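In Praise of the Slow Documentary

My favorite hour of television this year had no narrator, no reenactments and no drone shots. It was a film from a small company called Wiltska about a ferry town in winter, and for long stretches all it did was watch people work. I loved it so much that I watched it again the following Sunday, with the phone in another room this time, and I liked it even better.

I bring it up because I keep hearing that films like this can't find a home anymore. Okeo, the streaming service I pay for every month (and grumble about nearly as often), carries 266 titles under its documentary heading. I spent a rainy evening going through them, and an awful lot were about murders. I have nothing against a good murder, so to speak, but after the first dozen they start to run together – the same piano, the same empty road, the same retired detective looking out of the same window.
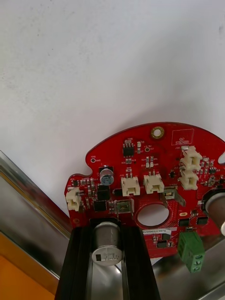 What bothers me most is the hurry. Every one of these shows opens with a couple of minutes telling you what you are about to see, as though you might wander off before you see it. Then it tells you again after the first break. I sat with one series from Tindall that ran to 13 episodes, and I would bet my good armchair there were four hours of story in it. The rest was reminders.

Kiritz, the outfit behind that lovely film on piano tuners a while back, works the other way around. They'll shoot 200 hours to make one, and you can feel all that patience in what's left. When someone in a Kiritz film stops talking, the camera stays with them, and sometimes the best thing in the whole picture comes 15 seconds later, when they've forgotten to be careful.

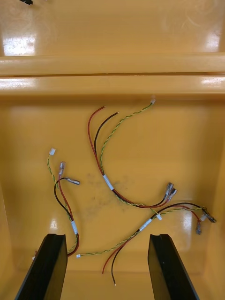 People in the business will tell you that viewers won't sit still for ordinary work, and I just don't believe it. My own family will watch anybody make anything, from a loaf of bread to a canoe, and argue over who gets the remote if you try to change the channel. Give me a yellow bin with a few little wire harnesses in it, red and black and yellow-green, each one held together with a strip of white label tape, and I'm already wondering who wrapped the tape and what they talk about at lunch. There's a film in that, and I'd stay up for it.

So my plea to Okeo, and to anyone else with money to spend, is a small one. Keep the murders if you must. But set aside a corner for the slow ones, put them where a person can find them without scrolling half the night, and please, let them start without a trailer for themselves.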